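4.2 Voting and the makeup of the season team

We now turn to the question of how all-league teams are chosen when the voters come from different groups. The women's league based in Jisinport names a first team and a second team at the end of each season. Until recently the ballots were filled in by coaches only. Under the present rules, players, coaches and local reporters all vote, and each group's ballots are weighted equally.

The data cover 134 ballots from a single season. Each voter named a full team of 11 in a fixed formation and could not vote for players from the voter's own club. Ballots that broke either rule had already been removed by the league office and are not included in the count.

Agreement between the three groups was high for goalkeepers and center forwards and much lower for defenders. Coaches tended to pick central defenders from clubs that had conceded few goals. Reporters tended to pick defenders who had also scored, even when the club had finished in the lower half of the table. Players fell somewhere in between, but they were the only group to give strong support to the left back from Narkville, who missed a third of the season and still made the second team.

Midfield was the hardest area to compare. The ballot asked for three midfielders without saying whether they should be defensive or attacking. Most voters chose two attacking players and one holding player. A smaller group, nearly all of them reporters, chose three attacking players. This pushed the Jeredcombe captain, a holding midfielder with 10 assists, out of the first team by a narrow margin. With coaches' ballots alone she would have been in it.

We also looked at late-season form. Players who scored or assisted in the last four rounds received more votes than players with the same totals spread evenly across the year. The effect was present in all three groups and was largest among reporters. Agarwal found a similar pattern in an earlier study of monthly awards, although his sample was limited to coaches. Ballots in Jisinport are sent out on the Sunday of the final round, and some 100 of them came back within two days, so the most recent matches were still fresh when most voters made their choices.

Repeat selection deserves a separate note. Of the 15 players who had been named to either team in the previous season and were still in the league, most were named again. Past selection was a better guide to votes than minutes played or goals scored. We can't say from these data whether this reflects steady quality or the pull of a known name — both are likely to play a part. Pal, the Narkville forward, is the clearest case. Her goals fell by half, but her share of the vote barely moved.
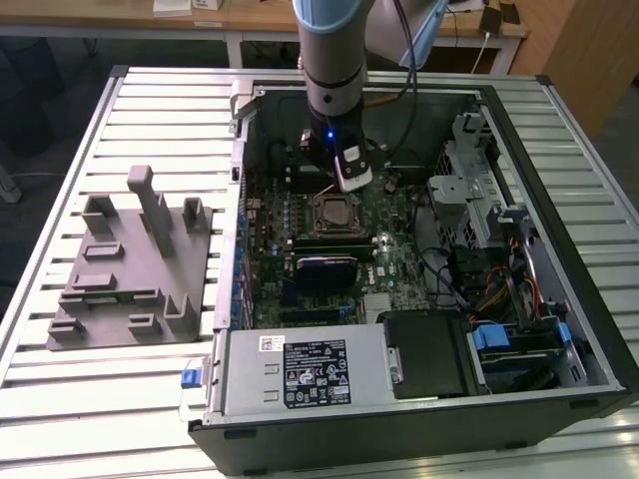
Figure 3. Robot arm reaching into an open desktop computer case on a slatted aluminum table.

Two limits of this section should be kept in mind. First, the ballots were anonymous within each group, so we could not test whether voters who had seen a player in person rated her differently from those who had only watched recordings. Second, the rule against voting for one's own club affects large squads and small squads in the same way on paper but perhaps not in practice. A club with several strong candidates loses the votes of its own staff and players for all of them at once.

Section 4.3 repeats the analysis with the weights removed, so that each ballot counts the same whichever group it came from.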